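Subject: Re: [manip-data] Wrist-only policy and the filtering question
List: manip-data
Sent: July, 4:12 pm

> We tried your recipe from the spring on our own bench and it did not
> carry over. Training on everything gave a policy that drifts when the
> part is off to one side, and training only on the clean episodes gave
> one that freezes after a missed grasp. Did the Drunwood runs use any
> filtering at all? And did you ever separate the effect of the filter
> from the effect of the longer action chunk? The notes on the project
> page change both at once.

Yes to the first, and you are right about the second. The notes change both at once, and the table there should not be read as a result about filtering. We have since rerun it properly. The full write-up will go on the Drunwood page when it is done, but the short version may save you some time.

The set is 1151 episodes, all teleoperated, all on the same wooden bench. The policy gets the wrist views and the joint state and nothing else. We dropped the overhead view early because the policy leaned on it heavily and then failed whenever that camera was moved.

The objects change between episodes and we did not try to keep the bench tidy. Tubs, markers, tools and printed parts stay out even when the task does not involve them. In the old version of the set we cleared the bench before every episode, and a policy trained on that would reach for anything new that appeared. 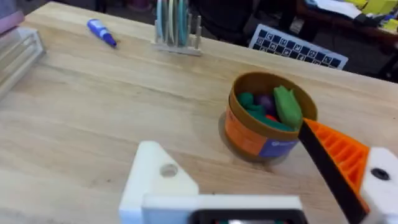
On filtering, the old rule threw out any episode in which the operator opened the gripper more than once before the first lift. It was easy to write and it removed most of the bad episodes. It also removed nearly every recovery, which I think is your freezing problem. After a missed grasp the policy is in a state it has never seen, and the closest thing it knows is the pause that operators make before they start.

The new rule works on segments. We keep the whole episode and mark only the stretches where the arm is idle or where the operator backs out and gives up. Those stretches get zero weight in the loss but stay in as observation history. A failed grasp that leads into a second try keeps its full weight from the moment the fingers open again.

Marking was done by hand for 36 episodes, then a small classifier from the Cozma code did the rest. Its mistakes are mostly at the ends of idle stretches, a few steps early or late. We left them alone.

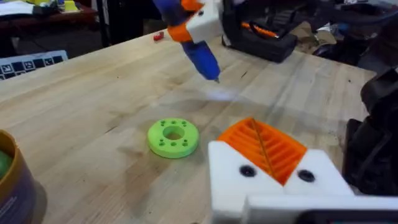 The drift you describe is a different problem, and I don't believe filtering will touch it. We saw it most with flat parts. From the wrist, a low part looks much the same over a wide range of heights, so the policy has little to tell it how far down it still has to go. The lime-green printed ring is the worst case we have: it lies flat on the bench, and apart from the circle of small holes and the shadow on one side there is not much on it to judge distance by. When the second arm is in view with a tool, the attention maps move to the tool and the lateral error on the ring goes up. Adding random crops made this worse. What helped was predicting the fingertip position relative to the part as a side output during training, using the bench calibration for the target. The head is removed at run time.

As for separating the two changes, we trained the four combinations of old and new filter with short and long chunk, and 2 seeds of each. That is not many seeds, so please take the ordering and leave the exact gaps alone. The filter accounts for the recovery behavior with either chunk length. The long chunk gives smoother motion and has no clear effect on whether the policy recovers. With the old filter the long chunk is slightly worse, because once the policy commits to a pause it commits for longer.

Layout matters more than I expected too. Performance falls when a tool lies beyond the part, on the far side from the gripper, and less when it lies off to the side. We now shuffle layouts between episodes and log where things were put.

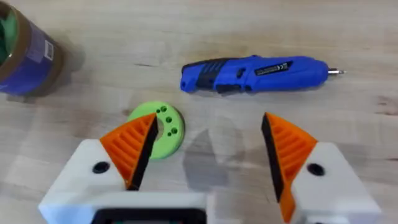

Wrist view, fingers open, with the green disc by the left fingertip and the blue screwdriver farther out.

For your bench I would change the filter first and leave the chunk length where it is. If the freezing stops and the drift stays, add the side output. It needs a decent hand-eye calibration. Ours had slipped for a while without anyone noticing, and for those runs the side output did harm, so check that before you spend compute on it.

Two things I can't answer. We have not tried this with a parallel gripper with hard fingers. Ours are ribbed and compliant and forgive a fair amount of lateral error, so your numbers may be lower for that reason alone. And we have not run it on the Hendent bench, where the lighting is quite different.

The segment marking script is in the Namley repository under tools. It expects gripper width in meters and will mark everything as idle, with no warning, if you pass it millimeters. I will fix that when I next have it open.

If you can share a handful of your freezing episodes, I can run the classifier over them and send back the marks.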